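The Remote Drawer: Is Anyone Watching the Finale Live?
Monday, May 20, 2019

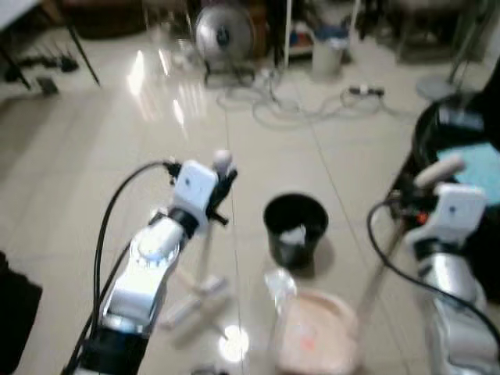 Every May the networks send out the same press release with a different show in it. This year it is Bremach, the harbor-town crime drama now closing its second season, and the phrase doing the work is "television event." I have been writing this column long enough to be suspicious of that phrase. An event is something you would rearrange your evening for. Bremach is a show I fold laundry to.

The finale runs two hours. I watched both of them from the screener, and I can report, without giving anything away, that one hour of story is in there. The rest is people standing on a dock looking at other people standing on a dock. The season opener had the same problem, and so did the midseason return, the one with the long dinner. When a drama stretches like this, the fans say it is taking its time. I say it is taking mine.

Defenders of the show always bring up Chie Furukawa, and they are right to. She plays the customs inspector as somebody who is tired in a specific way, from a specific job, and she gets more out of hanging up a phone than the rest of the cast gets out of a shouting match. The trouble is that the writers know it. They have started handing her every scene that doesn't work on paper and hoping she will fix it. In the finale she has to explain the entire smuggling plot to a man who was in the room when it happened.

Then there is the renewal math. The network's note to the press says the show "continues to grow across platforms," and I would love to know what that means. It gives no overnight number. It gives no seven-day number either. What it gives is a count of 433 "social moments" during the last episode, with no hint of what a moment is or who was counting. If I post that I fell asleep, is that a moment? If my sister replies, is that another one?

I wrote to the press office and asked. The answer thanked me for my interest in Bremach.

Over on the comedy side, Stedari is ending in the same week, and with a lot less noise. It deserved better. I was hard on it in the first season, when every episode was a misunderstanding that one text message would have cleared up, and I still think the neighbor was a mistake. But somewhere in the middle of this year it settled down and let Haruto Kubo be funny, and he turned out to be very funny, mostly when he isn't talking. The episode where he tries to return a mattress is the best half hour I have seen on a broadcast network since the fall. It aired against basketball. I doubt that was an accident.

No word on whether it comes back. The showrunner says she is "hopeful," and I have learned to hear that as packing.

A few readers have asked about Ogura, the family saga that was supposed to start this spring and has now been moved to August. The official line is that the summer slot gives it "room to breathe." August is where networks put things they have paid for and would prefer not to discuss. I have seen only the trailer, so maybe I'm wrong. There have been good August shows. I can think of one, and it was canceled in September.

And a note on Bruvier, the streaming service that keeps buying ads during all of the above. The pitch this month is 858 titles "you can't find anywhere else." I scrolled through a good part of the drama section over the weekend and found three different cuts of the same miniseries, each one listed as its own title. The director's cut is eleven minutes longer. I watched it to see where the eleven minutes went, and they went to a train.

So here is my grid for the week, for anyone who likes it short. Bremach finale: record it, start at the halfway point, back up if you get lost. You won't get lost. Stedari finale: watch it when it airs, if only to annoy whoever scheduled it. Ogura: ask me in the summer. Bruvier: take the free trial, set a reminder to cancel, then set a second one.

Mail about last week's column ran heavily against me on the subject of laugh tracks. I have read all of it and I haven't changed my mind. Some of it will run next time, including the long one from the reader in Dayton, trimmed for space.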